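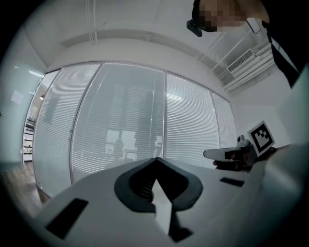
We're trying to decide between the two-day pass and two single-day tickets for the Drurorness music weekend in June, and I'd like to hear from anyone who has done it both ways. The single days are cheaper if you buy early. The pass gets you the wristband, so you can come and go, but you're stuck wearing it overnight. I'm also not crazy about the band itself. The one I had last time was a smooth matte white, same as the gripper bodies up top, and by the first evening it was grimy from the funnel cake stand and stayed that way. My sister says I'm overthinking it. There are four of us and we'd be driving in both days.

Posted by Caoimhe Gallagher – 3/22/16
Filed under: Fairs, Festivals & Day Trips > Tickets and Parking
2 minute read

lawnchair_deb wrote:
Get the pass. The single-day line and the pass line are separate, and the pass line moves. Last time we did single tickets we missed the whole first band standing behind people looking for printouts. Driving in both days is fine if you get there before lunch. After lunch they send you to the overflow field and it's a long walk with a cooler.

tomk_88 wrote:
I disagree with Deb on this one. The lines were separate two summers ago. Last summer they had everybody go through the same gate for bag check, pass or no pass, so you waited either way. The only thing the pass gets you now is going back to the car and coming in again. If you don't plan to do that, buy singles.

lawnchair_deb wrote:
Which gate were you at? I came in by the livestock barns and there were two lines.

tomk_88 wrote:
Main gate, by the ticket trailer. Didn't know the barn gate was open to concert people.

lawnchair_deb wrote:
It is, they just don't put a sign on it. You park behind the Moriarty feed store and walk over. They charged cash for parking last time, so bring small bills.

Aisling Mac Suibhne wrote:
I've done both. We did singles the first year and the pass the last two. What nobody has brought up is the weather. Singles are for a set day and they won't switch them. The year we had singles it rained hard all of the second day and two of the bands got moved up to the night before. We had friends with the pass who saw them. We had tickets for the wrong day and saw a tent and some mud.

I'd also look at where the seats are.

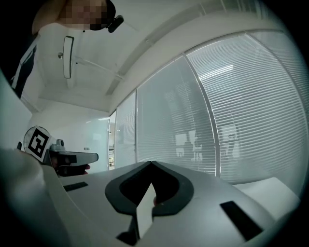
The grandstand is only included on the pass if you reserve a section ahead of time, and they don't tell you that when you check out. You get an email later with a link in it. Ours went to the junk folder and by the time I found it the covered sections were gone. We sat on the grass, which was fine, but my mother-in-law can't do grass for six hours. If any of the four of you need a real chair, watch for that email.

Caoimhe Gallagher wrote:
Thank you, I did not know about the email. My dad is one of the four and he'd need a chair with a back. Does the grandstand have backs or is it benches?

Aisling Mac Suibhne wrote:
Benches in most of it. The first few rows of the covered part have backs.

brisket_and_bingo wrote:
Has anybody used the Brisero resale page for these? I saw passes on there already and they were less than the box office.

tomk_88 wrote:
I wouldn't. The wristbands are mailed to whoever bought them first, so you're counting on a stranger to mail them again. My cousin got his the day after the show.

brisket_and_bingo wrote:
Mine came fine last year for the rodeo. It was a different seller, I guess.

lawnchair_deb wrote:
The rodeo was paper tickets, though. Those you can print.

Caoimhe Gallagher wrote:
OK, I think we're going with the pass for me, my sister and Dad, and a single for my nephew because he has to work the first day. I'll try the barn gate. Deb, is the walk from the feed store gravel or paved?

lawnchair_deb wrote:
Gravel until the fence, then paved. Wear real shoes.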